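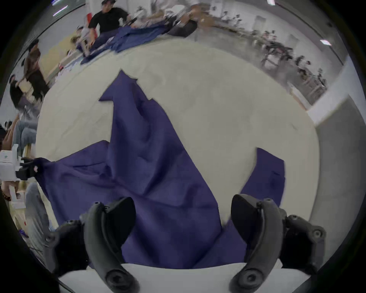
# Cloth folding, Surnham workroom

Gallery page for the folding work at Surnham, 11 Jul 2025. Notes by Sekar Nair, with corrections from Fikri Sitompul on the fold sequence. The subject is large dark cloths on white tables, from the first spread to the stacked piece.

**Purple-blue cloth, before flattening.** Spread loosely on the white tabletop, with a tall peak toward the middle and one long flap out to the left. The panel on the right lies flatter than the rest.

**Color.** Nearly navy in the folds, closer to violet where the cloth is flat. For sorting, read the color from a flat area only. Sheets filed under "navy" and "purple" in the Savareck list were merged in October after the same cloth had been entered under both names.

**Neighboring table.** Another navy-blue cloth, lying in long rumpled strips. The man in the black T-shirt is leaning over it with both arms reaching toward the cloth.

**Tabletop.** White, with faint gray smudges and marks. Wipe down at the start of the day and again after lunch. Marks that stay after wiping are left alone; the cleaner that removes them also leaves the surface tacky, and cloth drags on it.

## Fold sequence

1. Find two corners on the same short side. Pull them apart until the edge between them is straight.
2. Lay that edge parallel to the near side of the table.
3. Work the peaks down toward the far side. Do not press them flat where they stand, as this sets a crease across the middle.
4. Bring out any flap that is tucked under before making the first fold.
5. Fold in half along the long side, then in half again. Smooth from the fold toward the open edges.
6. Fold the short side in thirds. Place the piece with the closed edge facing out.

Step 4 accounts for most refolds. A flap left under the cloth shows up as a ridge at step 5, and by then the whole piece has to be opened again.

## Stacking

Shelf depth is 9 inches, so the last fold is in thirds and not in quarters. A piece folded in quarters fits the depth but stands too high, and the stack leans after a few layers. The shelf run holds 68 folded pieces. Overflow goes to the Pillai cabinet, lower door, same orientation.

Put cloths with a pulled hem to one side, unfolded, for Faizal Setiawan. Darmawan Lumbantobing keeps the shelf list; changes to the stacking order go to him in writing.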